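Workshop notebook, June, morning
The teal bench top: paint, wax and what I would do differently 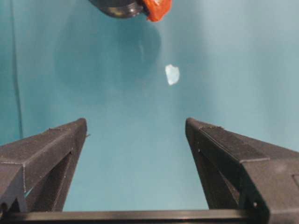
I have been meaning to write up the bench top properly for weeks, and since the kettle is on and the first coat of wax on the other one needs leaving alone for a while, I may as well do it now. Apologies in advance if I wander about a bit, it has been a long job and I have grown rather fond of it.

We settled on the teal in the end, after all that going back and forth with sample pots. It is the paler of the two Flulance shades, the one that looked far too minty in the tin and then calmed down beautifully once it was on. I did worry it would be too much over a whole top, but it is a restful colour to work over, and small pale parts show up on it so much better than they ever did on the old varnish (I lost more washers on that varnish than I care to admit!). Towards the window side it goes quite washed out, almost aqua, and on the other side it looks a good deal deeper. Same tin, same roller, same afternoon. I spent an hour convinced I had missed a coat before I thought to hang a sheet over the window, and then it evened itself out. So please, nobody touch it up on the left. It is only the light.

For the record, what went on: old finish taken back with 75 grit, which was slow going and filled the room with dust even with both doors open, then 215 ml of the Nunier primer, let down a touch with water. Left overnight. Then 3 coats of colour with the short foam roller, rubbing down between each with 400 grit, used wet, and wiping off with a damp cloth. I tried the brush on the first coat and it left lines I could feel with a fingernail, so that all came off again and I started over with foam. The foam leaves tiny bubbles if you press, so let the roller do the work and don't go back over anything once it has begun to drag. I know how tempting it is.

The rubbing down between coats made more difference than I had expected. I very nearly skipped it before the last one, being tired and wanting my tea, and I am glad I didn't. It feels lovely and smooth now under the flat of the hand.

Things that went wrong, so that we remember them. The primer stayed tacky in the far corner, I think from the damp, as that corner has never been right since the gutter went at Viltovbridge. It came good with a fan on it. The masking tape was left on too long and lifted a sliver of paint at the back edge when I pulled it, so next time take it off while the last coat is still soft. And I put a mug down on it on the second day, which I shall say no more about, except that coasters are now in the drawer and I would be grateful if we all used them, me included.

Wax: I used the Sisay paste, very thin, on an old cotton vest, buffed after lunch. It gives a soft sort of sheen and takes the chalkiness off. One coat may be enough for a top that only gets light work, but I shall see how it wears before deciding. It does not like white spirit at all, so wipe up glue and marker with warm soapy water and a bit of patience.

Still to do: second top, same again but tape off sooner. Fill the two screw holes by the vice before priming, I forgot them this time and they have been annoying me ever since. Find out whether Flulance still do the small tins, as there is only a scrape left for touching in and it has a skin on it. Wash out the roller tray, which I left in the sink with every good intention. Label the lid with the shade and the month before we all forget which teal it was.

Kettle has boiled. Wax on the second sample board is ready to buff, so I am off to do that.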